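Gultiten, poste de démonstration pour bras à pince deux doigts

Accueil > Apprentissage par démonstration > Postes complets > Gultiten

Réf. 2,819
Fabricant : Böttcher
Disponibilité : sur commande, prochaine série en juillet

Quand on a déjà passé un après-midi entier à expliquer à un bras comment prendre un stylo, on sait que les gestes les plus bêtes sont ceux qui demandent le plus de patience. Nous avons dessiné Gultiten pour ces après-midi-là. C'est un poste complet, avec une poignée de guidage, un boîtier de télécommande, le logiciel Mamum et une bibliothèque de scènes simulées, et il s'adresse aux ateliers, aux écoles et aux petits laboratoires qui veulent montrer une tâche à leur robot sans écrire de trajectoire ligne par ligne.

Deux façons de montrer

La première, c'est la main. On saisit la poignée fixée au poignet du bras, on appuie sur la gâchette du pouce (elle est large, on la trouve même avec des gants), et le bras devient léger, il suit. On l'amène au-dessus de l'objet, on descend, on ferme, on relâche la gâchette. Mamum a tout noté : positions, vitesses, ouverture des doigts. Si le geste était maladroit, on l'efface d'un double appui et on recommence, sans aller chercher la souris à l'autre bout de la table.

La seconde, c'est la télécommande. Le boîtier tient dans les deux mains, le mouvement de la gauche donne la position, celui de la droite l'orientation, et la molette sous l'index règle l'écartement des doigts. Il faut compter une petite heure pour s'y sentir à l'aise. Beaucoup de nos clients commencent par là, en simulation, avant de toucher au vrai bras, et nous trouvons que c'est une très bonne idée ! 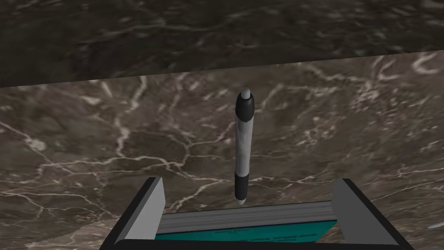 Les scènes simulées livrées avec le poste sont au nombre de 148, et elles s'enregistrent exactement comme les séances réelles, dans le même format et avec les mêmes réglages. On y trouve des objets fins, des objets ronds, des pièces à insérer, et des plans de travail aux textures très diverses, unies ou franchement chargées, que l'on peut échanger d'une démonstration à l'autre. Nous vous encourageons à varier les fonds dès le début : un modèle entraîné sur une seule table a tendance à s'attacher à cette table, et on s'en aperçoit toujours trop tard, le jour où quelqu'un la remplace.

Pour les objets longs et minces, un petit conseil qui vient de nos propres essais. Prenez le temps d'aligner les doigts avant de les fermer, quitte à marquer un arrêt. La pause est conservée dans l'enregistrement (on peut la raccourcir ensuite dans l'éditeur), et elle apprend au bras à se placer d'abord et à serrer ensuite. Variez aussi la hauteur de prise, un peu plus bas, un peu plus haut.

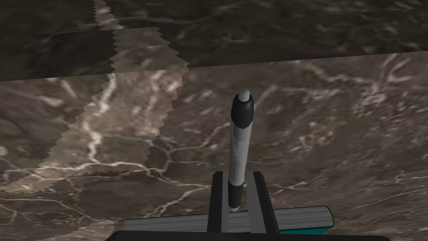 Fotis Theodorakopoulos nous a écrit qu'il avait d'abord fait toutes ses démonstrations de prise à la même vitesse, très lentement, par prudence, et que son bras avait hérité de cette lenteur jusque dans les trajets à vide. Il a repris la série en pressant le pas pendant l'approche et en ralentissant seulement pour la fermeture, et il aimerait que Mamum affiche la vitesse pendant l'enregistrement. C'est noté, Fotis, l'indicateur arrive avec la prochaine mise à jour, et il sera gratuit pour tous les postes déjà livrés.

Contenu du carton

Poignée de guidage avec gâchette et bride de poignet
Boîtier de télécommande, câble tressé et socle de repos
Logiciel Mamum, licence perpétuelle pour 8 postes de travail
Bibliothèque de 148 scènes simulées
Jeu de doigts de rechange
Guide de prise en main en français, relié, à laisser ouvert sur la table

Caractéristiques

Course maximale de la pince : 105 mm
Interface : USB ou réseau filaire
Modes d'enregistrement : guidage manuel, télécommande, mixte
Export : fichiers ouverts, documentés dans le guide

En option

Le pupitre Mallavness accueille le boîtier, un écran et une pédale d'enregistrement. Ceux qui font de longues séances l'apprécient beaucoup, surtout pour la pédale, qui libère les deux mains au moment de commencer et de finir une démonstration. Il se monte sur Gultiten sans outil et peut être commandé plus tard.

Vous hésitez sur la compatibilité avec votre bras ? Envoyez-nous sa référence et une courte description de la tâche à lui montrer, nous répondons volontiers, même quand la question paraît toute petite.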